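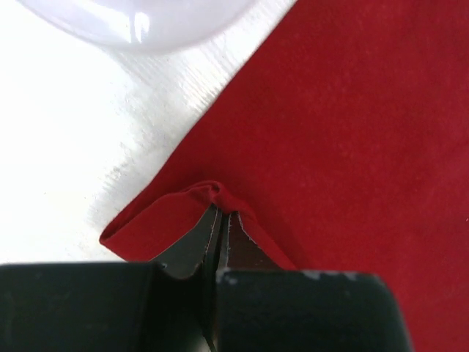
Can It Do Chores Yet? – Minutes of the May meeting
Held at Rurkora, upstairs room

Present: Denise Hartley (chair), Tanko Yusuf, Diệp Nghiêm, Tùng Âu, Tươi Thân (minutes)
Apologies: none received

1. Minutes of the last meeting

Agreed, with one correction. The dishwasher discussion ended with a split vote and not, as I wrote, with everyone siding with Tùng. Tanko asked for this to be put on record and it now is.

2. Matters arising

Diệp has returned the label printer to Susby. Denise still has to write up the towel list from the winter, and says she has half of it done (the good half).

3. Chore of the month: cloths

A long and very lively item! Diệp opened by saying that picking up a single piece of cloth is the most interesting chore on our list and that we have been treating it as a warm-up. A cup has a shape you can plan for. A cloth has whatever shape it was left in, and it takes a new one as soon as you touch it. She was delighted by how much the fingers can manage now with a small fold near an edge, and thinks we should spend far more of our time there. A fold gives two fingers something to close on, where a flat sheet on a hard table gives them very little.

Tanko agreed about the pinch but wanted us to be strict about what counts. Lifting a bit of cloth is one thing. Getting it where a person wants it, square and smooth, is the chore. He proposed that we write "can grasp" and "can do" in separate columns from now on, and that nothing goes in the second column until a person who does the job for a living has looked at the result. Agreed by all.

Tùng asked how long we are prepared to wait. At his mother's shop a folded napkin takes 6 seconds, and that is with her talking to a customer. Denise said speed should be a column too, though she would happily let a machine take 2 minutes over a napkin if it did the whole basket overnight while she was asleep. Some discussion of whether noise overnight matters. It does in Tanko's building.

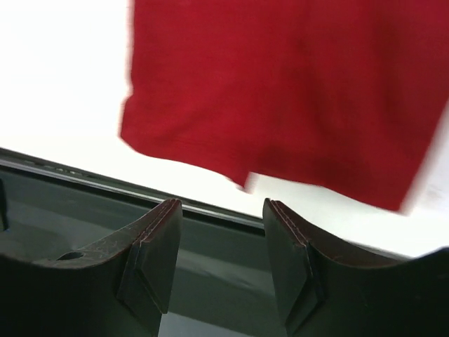 Choosing where to take hold was the second half of the item, and to my mind the best part of the evening. Diệp's view is that the choice of spot decides nearly everything that follows, and that people make it without noticing. Tùng took the opposite side and argued that a machine should grab anything it can reach and sort the rest out in the air, the way he does with laundry. With the red cloth we went back and forth over the little pointed flap in the middle of the hem, which sits right above the gap between the open fingers. Tùng would go straight for it. Diệp would leave it alone and use the lower right corner, where you can at least tell which two edges you are dealing with. Tanko pointed out that the fold shadows running down the cloth could easily be mistaken for edges by a person in a hurry, never mind a machine, and that an answer which works for a plain cloth may not work for a striped one. Denise asked whether a corner is always better. No agreement, but a great many paper napkins were used in the argument.

Action: Diệp to draw up a one-page list of starting positions (flat, one fold, crumpled, hanging over a table edge) so that we are all talking about the same thing.

Action: Tùng to ask his mother if she would be our judge for napkins. He expects her to be harsh.

4. Shop floor

Denise reported on her visit to Fostier, who do linen for restaurants. They have 35 people on the floor and machines for washing, drying and pressing. What they don't have is anything that will take one wet cloth out of a tangled heap and feed it in straight, so people still do that part, all shift. The floor manager told her he would welcome help with it tomorrow, and that the work is hard on the shoulders. Denise came back very keen. She thinks feeding is a better target for us than folding: the same motion over and over, one type of cloth at a time, and somebody nearby if it goes wrong.

Tanko asked what happens when it goes wrong. A jam stops the line for up to 30 minutes. We all thought this was worth writing down.

Action: Denise to ask Fostier for a bag of worn-out cloths in mixed sizes.

5. Where we stand

The yearly question, put by the chair: can it do the chores yet? Votes by chore:

Picking up a cloth from a table: grasp yes, do not yet
Folding a napkin: not yet (Tùng: "nearly")
Feeding a press: not yet, most wanted
Wiping a table: yes, if somebody clears it first
Pairing socks: deferred, no one had the strength

Diệp wished it noted that she is more hopeful than at any meeting so far. So am I.

6. Any other business

Ung has offered us a longer table for the summer. Accepted with thanks. Tanko to measure the stairs before we say so in writing.

Next meeting in June, same room. Tươi to bring the socks.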